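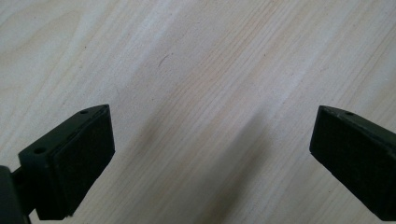
Home Desktops Laptops Monitors Visit reports Contact

Visit report: Trekholm refurbishing works, all-in-one line

Trekholm takes back leased desktop computers, mostly from councils and colleges, and sells them on under a one-year warranty. The works opens to trade buyers one Tuesday in March. I went for the all-in-one line, as we have had more enquiries for refurbished all-in-ones than for towers, and a higher share of returns. Tudur Hughes, the production manager, took the afternoon group round. The tour followed the units from the loading bay to packing, with a gap for the data-erasure room, which visitors see only through a window.

Goods in

Pallets are booked in by lease number. Each computer gets a barcode label on the stand, later moved to the rear cover, and the label carries through to the warranty record. Last month's intake was 1930 units, all makes and all types. All-in-ones are the smaller part of it but take up a disproportionate amount of bench time, according to Hughes, because the screen, board and power supply share one casing and a fault in any of them means opening the whole unit.

Power adaptors arrive separately in crates. They are matched by rated output and plug diameter. An adaptor with a lower rating than the original is never supplied, even if the machine starts with it. We have had two-way arguments with other suppliers on this point, so I asked to see the written rule and was shown it.

Erasure

Storage is erased before any other work. Solid-state drives receive the drive's own secure erase command and a read check afterwards. Mechanical drives are overwritten and then, in most cases, removed and replaced with a solid-state drive. A drive that fails either stage goes to the shredder and its serial number is added to the customer's certificate. Hawi Gebru runs this room and answered questions at the door. She confirmed that certificates are issued per drive, and that a machine with two drives will have two entries under the same barcode.

Test

Testing uses a package called Pledico, started from the network. It covers memory, storage, fan speed, ports, wireless, camera, microphone and speakers. The operator is prompted for anything the software cannot judge, such as a rattle from a speaker or a stiff hinge. A complete pass on a typical all-in-one takes 49 minutes, nearly all of it unattended. The long item is memory.

Touch screens have an additional test. The operator drags a finger along a grid that covers the whole panel, and then holds several fingers down together. Dead strips at the edge of the glass are the usual failure. They can come from a loose ribbon cable, so the unit is opened once and reseated before the panel is written off. On the machine I watched, a Britis desktop with a touch panel, the left-hand strip was dead at first and responded after the cable had been reseated. The test was then repeated from the start.

I would have liked a longer soak test. Units are left running video for three hours, enough to find a failed fan but possibly too short for an ageing power board. Hughes said that a longer run had been tried and the extra failures found did not cover the cost of the rack space. He did not have the figures to hand and has agreed to send them.

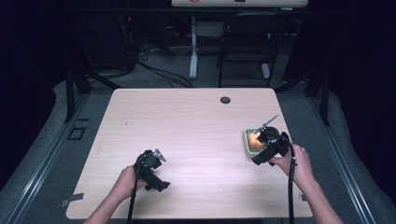

Can the memory in a refurbished all-in-one be increased after purchase?

It depends on the model. Where the memory is fitted in slots, it can be replaced by anyone able to remove the rear cover, and Trekholm does not void the warranty for this provided no other part is disturbed. Where the memory is soldered to the board, the amount at purchase is final. The stock list now has a column stating which applies, and buyers should check it before ordering for users who keep many browser tabs or large spreadsheets open.

Grading

Grading is done by eye under a fixed lamp, with the screen off and then with the screen on. Svitlana Maksymiv has written the grading sheet, and her version is clearer than the one we were sent last year. Grade A allows light marks on the stand and rear only. Grade B allows marks on the bezel. Grade C allows one mark on the glass, outside the central area, that can be seen with the screen on. Dead pixels are handled separately: any unit with five or more goes for panel replacement, whatever its grade otherwise.

Our own records suggest that most grade disputes concern the stand. A scuffed foot is allowed in Grade A and customers tend not to expect it. I suggested a line on the listing to that effect.

Keyboards and mice

The bundled wireless keyboard and mouse are new, bought in under the Varghese name. Original sets are recycled, as the receivers are too often missing. The current set uses a single receiver for both devices and one battery in each. The receiver is taped inside the box lid, where some customers fail to find it. It should be in the battery compartment of the mouse, and I said so.

Layouts are UK only. Other layouts can be ordered in quantity, but not at the bundled price.

Software

Units ship with a clean installation, current drivers and no trial programs. First start takes the user to account set-up in the normal way. Wireless drivers are preloaded, which removes the old problem of a machine that could not get online to fetch the driver it needed. Processor age is now the limiting factor for operating system support, and older machines are being sold without an operating system at a lower price. These are marked clearly on the list and should not be put on our retail pages.

Packing

Cartons have moulded pulp ends and a separate sleeve for the stand. The screen faces a flat sheet of foam. I checked a packed unit and there was no movement with the carton turned on its side. The adaptor sits in its own compartment away from the glass; in an earlier design it lay directly behind the panel, and we had breakages.

Points agreed

Soak test failure figures to be sent by Trekholm.
Stand wear to be mentioned in Grade A listings.
Receiver position to be reviewed at the next order of mice.
Memory type to be copied from the stock list to our product pages. Orysia Levchenko to do this.
Trial order of Grade A touch models, quantity to be settled with Belmiro Paiva once the warranty terms have been read.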